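桌面双臂台试夹爪和多指手:一些小办法

更新于2018年12月20日

下面是Fernport工作间试装末端时攒下来的做法,原来散在几个人的本子里,现在并成一页。按干活的顺序排,跳着看也行。控制器那一节大部分是Gervasio Medina写的,摄像头那一节是Haf Prydderch写的,其余是我补的。
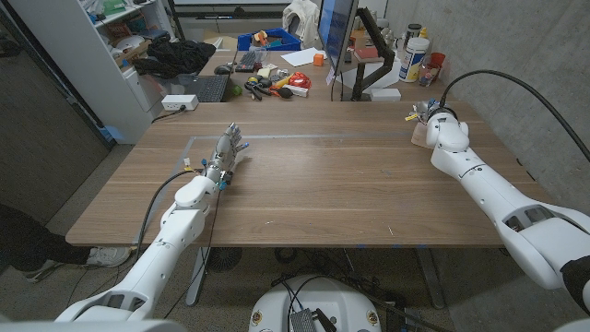
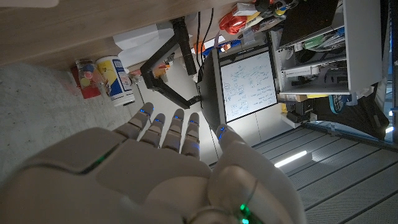

线缆先理,再谈换末端。两条臂共用一张桌子的时候,最容易出事的地方在臂的外侧:肘部一转,线跟着甩,桌边的小东西就被带下去。走线之前先用手拖着臂把两头的极限位置都走一遍,看线最长要多长,再留一个巴掌的余量,多出来的扎成大圈。照片里左臂的黑线从臂上绕一个弯垂到桌旁地上,右臂的粗线往右边墙的方向拱过去,两种走法都能用,垂地的那种要看脚下,拱起来的那种要看头顶和显示器支架。地上的线不要和椅子轮子走同一条路。扎带留尾巴,不剪平,换线时用钳子一夹就能拉开;魔术贴更省事,只是粘了木屑以后不牢,一两个月要换新的。

多指手手腕那一段线最娇气。腕部转动的时候,线不是被拉断的,多半是在同一个地方来回折,外皮看着好好的,里面已经断了几股。判断的办法:末端上电,手指张开不动,只慢慢转腕,看指示灯有没有闪一下。灯在手背和指尖都有的型号最好查,哪一段灭了就从哪一段往回找。没有灯的,就在控制器上盯着通信错误计数,转一圈涨了就是它。

桌面

桌面上要有一块固定的工作区,边界看得见。贴胶带可以,嵌金属条更好,擦桌子不会卷边。用胶带的话选哑光的,亮面胶带在摄像头里会反光,边缘检测一整天都在找那条胶带。

木桌面颜色偏暖,木块放上去对比不够。试夹的时候垫一张灰色或者深绿色的切割垫,四角用薄双面胶粘住。厚双面胶会让垫子鼓起来,夹爪下探时多出来一两毫米,薄的零件就夹空了。

桌子本身要稳。手掌按住桌角往下压,另一个人看对面的桌角动不动。动就垫脚,垫完再按一遍。臂加速的时候桌子晃一点,夹爪那头就晃得多,标定怎么做都对不上,后来发现是一颗桌腿螺丝松了,这种事在我们这里发生过两次。

相邻的桌子可以放工具,但两张桌子不要用夹具锁在一起。有人在旁边敲键盘、拉抽屉,震动会传过来。两张桌之间留一条缝,一张明信片能插进去就行。

工具桌按用途分:拧的、剪的、量的各放一堆,小零件进盒子。换末端要用的那把内六角单独挂起来,不参加分类。它总是丢,我们买过四把一样的。

换末端的步骤

先让臂停到一个固定的换装姿态,腕部朝侧面,高度在胸口。腕部朝下换,螺丝会掉进桌面的缝里;朝上换,末端压在接口上看不见销钉。

断末端电源,等控制器上的灯全灭,再拔插头。有的手断电之后手指会慢慢松下来,手里夹着东西要先取出来。

螺丝对角拧,第一遍只拧到贴住,第二遍上扭矩。我们的扭矩批定在4牛米,用在铝法兰上。换成塑料转接件要重新查,照搬会把孔撑裂。

螺丝拧完用油漆笔在螺丝头和法兰上划一道连着的短线。下次看一眼线错没错开就知道松没松。

装好以后先不跑程序,用手推着末端各个方向轻轻晃。听得到咔嗒声,就拆下来看销钉孔里有没有碎屑。棉签蘸一点酒精伸进去转两圈,通常就好了。

重量和重心参数必须改。这一步漏掉,臂在拖动模式下会自己往上飘或者往下沉,飘得慢的时候人不容易察觉。我们在换装姿态旁边贴了一张纸,写着每种末端的重量和重心,改完在纸上打一个钩。参数表不要只存在电脑里。

两指夹爪和多指手怎么比

经常有人来问买哪种。先把要抓的东西摆出来,再看末端。

两指夹爪装上就能用。抓方块、盒子、小瓶、工具手柄,成功率很快就上去了。坏了也好修,指尖磨平了拆下来换一副,十分钟。缺点是要对准,东西斜着放它就推着走;圆球能抓,但要抓在正中间,偏一点就挤飞了。

多指手对准的要求低,东西歪一点,手指一包也就包住了。麻烦在别处:标定时间长,发热,线多,手指之间会卡进东西。薄片、纸、硬币大小的零件,多指手反而不如一对平指尖。抓钳子这类重心偏在一头的工具,多指手明显好用,两指夹爪夹住柄以后钳子头会往下垂。

试的时候物品要统一。我们用一只塑料筐,里面常备方块、软球、旧钳子、带把的工具、空药瓶、一个装了沙的小罐。新来的末端一律先过这只筐,不许自己另外挑东西。去年Indix送来试用的一款两指夹爪,带着他们自己的样件,抓样件没有一次失手,放到我们的筐里,软球掉了一大半。后来他们换了指尖的胶皮,软球也能抓了,现在那副还在用。

记录表不要做得太细。我们最早的表有二十几栏,填了一星期没人填了。现在只剩五栏:物品、摆放角度、抓起没有、放下位置偏不偏、备注。备注栏留得最宽,真正有用的东西都写在里面,比如“第三次开始有糊味”“拇指先碰到桌面”。

一轮做完再看数字。拿最近一次举例,同一批物品,同样的摆放,多指手那轮失手23次,两指夹爪那轮失手37次。光看数字会以为多指手赢了,翻备注就知道两指夹爪的失手大部分出在软球和斜放的瓶子上,方块几乎没有丢过。如果活儿就是搬方块,数字要反着读。

同一款末端,上午和下午分开记。连续抓了一阵以后,电机热了,指力会变,有的变大有的变小。不分开记,平均数看着很平,实际哪个时段都不像。

抓取角度也要固定几个。我们只用三个:正上方、斜着四十五度、贴着桌面从侧面进。侧面进的时候多指手的拇指最容易蹭桌子,进之前把腕部抬高一指宽,抓住以后再压下来放平。

指尖和胶皮

平指尖贴硅胶垫,厚一点的抓硬物好,薄一点的抓纸好。不要两面贴不一样的,夹起来东西会往软的那边歪。

硅胶垫脏了用温水加一滴洗洁精擦,晾干。酒精擦多了会发硬发亮,抓光滑的塑料瓶就开始打滑。

胶皮边缘翘起来不要补胶水,整块撕掉重贴。补过胶水的地方硬,夹出来的印子一看就知道。

自行车内胎剪下来可以应急,摩擦够大,只是会在浅色东西上留黑印。气球皮套在多指手的指尖上也行,套两层,破了再换。注意别盖住指尖上的传感器或者灯,盖住了以后要找毛病就得先拆。

3D打印的指尖装上去之前,把层纹磨掉。用600目的砂纸沾水磨,磨到手指划过去不涩为止。层纹留着,夹软泡沫时会刮下粉末,粉末再掉到夹爪的滑轨里。

滑轨里进了粉末,先用小刷子干刷,再用吸尘器吸,最后上一点点润滑脂。不要用压缩空气吹,会吹到更里面去。

摄像头怎么摆(Haf Prydderch)

头上一台,腕上一台,够用。再多加一台侧面的,布线和同步的工夫比得到的好处多,除非专门看手指和桌面的接触。

头部的要能看到整块工作区,再往外多留一点。人经常会把东西放在线外面,然后奇怪怎么抓不到。

腕部的不要追求看得远,看得清手指就行。装的时候让手指占画面的一半上下,手指张到最大时指尖还在画面里,握拢时不会把镜头挡死。拇指弯得厉害的手,先握几次空拳再拧紧支架。

腕部摄像头的画面方向和人习惯的方向往往对不上,转腕以后桌子竖起来是常事。不要为了好看去把支架拧歪,在软件里转,转多少度写在支架上,用记号笔直接写。

曝光锁死。自动曝光一碰到白色外壳就把画面压暗,手是清楚了,深色物品变成一团。锁在中间值,白壳稍微过一点没有关系。

手上的指示灯会在近处造成光斑。如果软件允许调灯的亮度,调到最低;不允许,就贴一小块磨砂胶带。我试过用黑胶带全盖,后来排查断线时吃了亏,又全撕了。

显示器屏幕会反射到光面物品上。试视觉的时候把屏幕转开,或者关掉。白板反光也有,斜着挂一点就好,实在不行拿张纸遮住那一块。

镜头用镜头布擦,不用袖口。腕部镜头每天开工前擦一次,上面的指纹基本都是换末端时按上去的。

标定板粘在平玻璃上,不要粘在纸板上。纸板在潮天会拱。Plolludthorpe那边仓库潮得厉害,带过去的纸板标定板一个晚上就弯了,我们用了半天才找到原因。

标定完拍一张存着,过一阵再拍一张对比。桌角、嵌条这种不动的东西位置变了,说明头部的支架松了。

控制器(Gervasio Medina)

先调慢,再调快。新末端第一天全程限速,速度条贴一小块胶带挡住,免得有人顺手推上去。

力的上限从小往大加。抓不住再加一格,不要从大往小减。减的时候第一个被夹坏的总是借来的东西。

张开的宽度也给上限。夹爪每次都张到底,速度慢,旁边的东西也容易碰倒。比物品宽出两指的厚度就够了。多指手同理,手指不必伸直,半张着靠过去就行。

位置控制和力控制不要在一个动作里来回切很多次。靠近用位置,碰到以后用力,抬起来以后保持。切得多了,手会抖,抖的时候人第一反应是去调增益,越调越抖。先把切换次数减下来再看。

手抖的查法:把臂停住,只动手;还抖就是手的事,不抖就是臂或者桌子的事。再把手停住只动臂。十分钟能分清楚,比看曲线快。

通信线和电源线分开走,交叉的地方让它们垂直过去。实在要并着走,中间隔开一掌宽。我们遇到过一个末端隔几分钟断一次连,换了控制器、换了线、重装了软件,最后是通信线和一个电源适配器捆在了一起。

插线板不要放在会被臂扫到的地方。放桌边可以,要用夹子固定,线从外侧走。总开关必须坐着就能够到。

急停按钮放在操作者不拿鼠标的那只手边上。开工前按一次,看两条臂是不是都停,再复位。双臂台有时只接了一条臂的急停,不按是看不出来的。

参数文件按末端起名,不按日期起名。按日期起名,隔一个月就分不清哪个是哪个。文件第一行写指尖类型,因为换了指尖参数就不一样了。改过参数的人把名字缩写写在第二行。

两条臂的动作先分开跑通,再合在一起。合的时候在桌子中间留一条两边都不进的带子,等交接动作单独调好了再取消。

遥操作试手时的几件小事

操作的人先空手做十分钟,不抓东西,只练靠近和退开。直接上手抓的人,前面一段记录基本不能用。

椅子高度要让手肘能搁住。手肘悬着,过半个小时抖动就传到臂上了。

旁边站的人不要伸手进工作区扶东西。东西倒了就倒了,停下来再摆。非要伸手,先喊一声,操作的人手离开控制器。

长袖挽起来,挂绳摘掉。外套放到椅子或者柜子上,别搭在桌沿。

穿平底鞋。地上有线的时候,走路贴着墙那一侧绕过去,不要跨。

一轮不要超过半小时。人累了会用力过头,多指手上表现得特别明显,手指捏得死紧,电机一直发热。

收工

末端张开一半停放。两指夹爪闭着停,硅胶垫会粘在一起;多指手握着停,第二天第一下打开常常有一根手指慢半拍。

臂停在桌面上方,不要压在桌上,下面放一块软木或者泡沫也可以。断电以后有的关节会往下沉一点,垫着放心。

物品放回筐里,玻璃罐单独放,不和铁件放在一起。

关灯之前看一眼末端上的灯。还亮着就是没断电。我们有过一只手通宵上电,第二天外壳摸着烫,凉了大半天才敢用。

白板上的接线图拍下来再擦。画图的时候在角上写清楚是左臂还是右臂,从操作者坐的方向算。以前有人从对面算,插头插反过一次,好在是防呆的,没插进去。

运输和借用

末端寄出去之前,手指之间塞泡沫条,外面再裹一层。只裹外面,路上手指互相磕,到了以后指尖有小坑。一月份往Bragança寄过一只手,泡沫条塞得太紧,到那边打开,拇指的关节被顶得回不了零,只好重新标一遍。泡沫条切得比指缝窄一点,能晃就对了。

转接法兰和对应的螺丝装在一个小袋里,用胶带粘在箱盖里面。螺丝散在箱底是找不齐的。

借出去的末端附一张纸:固件版本、指尖类型、上次换胶皮的时间、已知毛病。已知毛病一定要写,“无名指偶尔慢”这样一句话能省对方一个下午。

还回来的末端先过一遍那只筐,再放回架子上。

常见毛病,随手记的

抓起来以后慢慢滑下去:先擦胶皮,再看力的上限,最后看电机温度。

手指张不到底:多半是气球皮套卷到关节里了。

夹爪闭合时有一声脆响:指尖螺丝松,或者滑轨里有一粒硬东西。

臂在拖动时往一边飘:重量参数没改。

腕部摄像头画面一卡一卡:线折了,或者接在了分线器上。直接插到主机上试。

软球总往外弹:速度太快。合拢的最后一小段放慢,胶皮换厚的。

瓶子抓起来是歪的:两边胶皮厚度不一样,或者抓得太高。往下移到瓶身一半的位置再试。

换了末端以后所有位置都偏同一个量:工具坐标没换过来,去看参数文件的第一行。

拇指动作和别的手指不同步:重新上电。还不行就单独给拇指回零,回零的时候手掌朝侧面,别朝下。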